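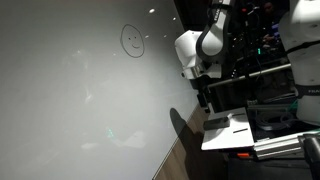

Photo: Chanida Noiphan

Home | News | Festival | Get Involved | Contact

Call for Participants: Test Audience for a New Animated Feature
January 2018
By Leokadia Wilczyńska

We're getting close to a finished cut of Griltodach, our hand-drawn film about a lighthouse keeper's daughter and the whale who keeps stealing her mail, and we would love some fresh eyes on it!

We need 73 people, ages 10 and up, to watch the film with us at the Divis screening room and then stay for a good long chat. Some scenes are still pencil sketches with temporary music - please don't let that put you off. You don't need to know a thing about animation, and if you usually fall asleep at the movies we'd still like to hear when you nodded off.

Snacks are on us, and everyone gets a ticket to the premiere in October. To sign up, leave your name and age at the Divis front desk. Anyone under 16 should bring a grown-up.

Comments (3)

Marcy T.: Is the screening room on the ground floor? My mom uses a walker.

Leokadia: Yes, Marcy, no stairs at all. Bring her along!

dobbs_p: Signed up with both my kids. They loved your last short.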